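Thu 16 March
Posted by Soo-ah Tak

Ticket 103: Small parts organiser, lid won't stay shut and parts getting into the wrong compartments
Status: open, waiting on replacement
Location: repair bench, back room
Item: clear plastic compartment box with hinged lid, Rekberg, bought in October

Reported by Seul-gi Yoon

The lid on the parts box at the repair bench has stopped closing properly. It goes down but the tab doesn't click, and if you pick the box up by one end the lid lifts. Yesterday I carried it from the shelf to the bench and when I opened it the screws from the back row were in with the washers in the front row. I have had to sort it twice this week. Please can we either fix the lid or get another box. The Pastex hinges job is on hold until I know which screws are which, as two of the sizes look the same unless you measure them.

Reply, Soo-ah Tak

Thanks. Some questions first. Does it do it when the box is empty, or only when it's full? And has anything been changed inside, such as dividers taken out or moved?

Reply, Seul-gi Yoon

Haven't tried it empty. I don't think the dividers have been moved. The older box on the shelf (the Skeltard one) shuts fine with the same sort of load, but it has fewer compartments so I can't get everything into it.

Reply, Soo-ah Tak

Please empty it into the Skeltard box and some cups for now and leave it on the bench for me. Label the cups. I'll look at it after lunch.

Log, Soo-ah Tak

Step 1. Box emptied by Seul-gi. Closed the lid with nothing in it. The tab catches on the first press but comes away again with a light pull. So overfilling isn't the whole cause, although it won't have helped.

Step 2. Checked the hinge. Opened and closed it ten times. No cracks that I can find and the lid doesn't shift sideways. Hinge is fine, leave it alone.

Step 3. Cleaned the tab and the lip it catches on. There was a line of grey dust and what looked like old glue on the lip. Warm water, washing-up liquid and an old toothbrush. Dried with a cloth and left open for an hour. Slightly better afterwards. It clicks now, but it still lets go when the box is tipped on its end.

Step 4. Checked the dividers. Laid a steel rule across the tops. One divider was standing a little above the others, which would hold the lid up at that end. Pushed it down and it went most of the way. Took it out, found a bit of swarf in the slot, cleared that and put it back. Level now.

Step 5. Tip test, empty. Lid holds. Tip test with a handful of M3 screws in one compartment. Lid holds on the first two goes and opens on the third. The tab is worn and I don't think any more cleaning will change that.

Step 6. Tried to see whether small parts can get under the dividers with the lid closed. Put one small part in a back compartment on the right, shut the lid and slid the box up and down the bench. It stayed where it was. Parts are going over the top when the lid lifts, so the lid is the only fault left. Opened the box again on the white board and left the part in for the next check.
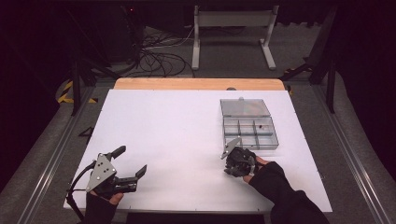
Organiser open on the board, one small part in a right-hand compartment of the upper row.

Step 7. Rubber band round the box, lengthways. Tipped on end, turned over, shaken. Nothing moved between compartments. Ugly, but it works.

Reply, Seul-gi Yoon

Can I put everything back in it, then? The cups are taking up half the shelf.

Reply, Soo-ah Tak

Yes, with the band on. Keep it flat when you carry it and don't fill any compartment above the divider. Put the two similar screw sizes at opposite ends so that if they do get out we'll notice. There are spare bands in the drawer with the tape.

Reply, Seul-gi Yoon

Done. Measured the screws as I went and found a few of the longer ones still in with the short ones, so I'm glad I checked. Pastex hinges are back on. The band gets in the way when you only want one washer, so I would still like a new box.

Reply, Soo-ah Tak

Understood. I've asked Cho for a price on the same size with a catch at each end. They have one in stock, but the compartments are fixed and I'd prefer ones we can move. Leaving this ticket open until they come back to me. If the band snaps in the meantime use two.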